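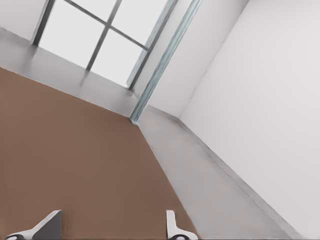
Render: Waritcombe Interiors

Getting a pageant gown home in one piece

Steam from the inside, never the beaded side. Satin spots if you so much as sigh at it.

A sash pinned at the hip slides by the second walk. Pin at the shoulder, from underneath, with 3 small safety pins. One big one looks like a name tag from the dentist.

Loose rhinestones: fabric glue on a toothpick, then leave it alone for 9 hours. You will want to poke it at hour two. Go do the dishes.

Makeup on the neckline gets a dab of clear dish soap and cool water, tested on the hem first. The crown goes in a cake carrier.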